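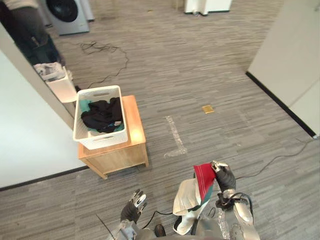 Folded garment with red and teal-green bands, striped carpet.

Thongsuk Community Quilt Circle
Minutes of the October meeting

Start: 7 pm. Chair: Chanida Ongart. Minutes: Ngọc Đặng. 34 members present, our best turnout since spring!

1. Last minutes
Approved with one fix: the batting order went to Ellico, not Prekodus.

2. Fall show
Chanida is thrilled to report 193 visitors over the weekend. The viewers' choice ribbon went to the log cabin quilt in blues, and three people asked on the spot how to join. The raffle quilt brought in plenty of new names for the mailing list. Next year we want more hanging rods and better light in the back corner - the dark quilts were hard to enjoy there.

3. Scrap challenge
Everyone gets a paper bag of mystery scraps at the next meeting and has until March to make something from it. Any size, any pattern. You may add one fabric of your own. Long talk about whether thread color counts as an addition (it does not). Ngọc asked if satin is allowed.

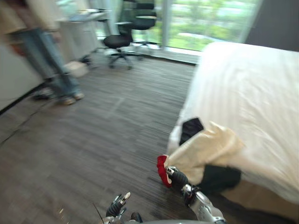

Yes, satin is welcome, but please pin a note to the bag if it frays badly. Use a fine needle and a cool iron, and cut the pieces a little large. Several members have wonderful tricks for slippery fabric and will bring samples.

4. Baby quilts
30 quilts finished for the hospital, with 7 more waiting for binding. What a year! Labels are still needed for the last batch. Flannel backs are preferred, and no buttons please.

5. Supplies
Prekodus will hold its price on white cotton if we order before the end of the month. Sign-up sheet is by the door. The Vetix cutting mats have started to curl - store them flat, away from the heater.

6. Other business
Request for a beginners' table at each meeting. Agreed with lots of cheering. Chanida will run the first one and start with nine-patch blocks.

Show and tell followed. Meeting closed at 8:50 pm. Next meeting same room, bring your scraps.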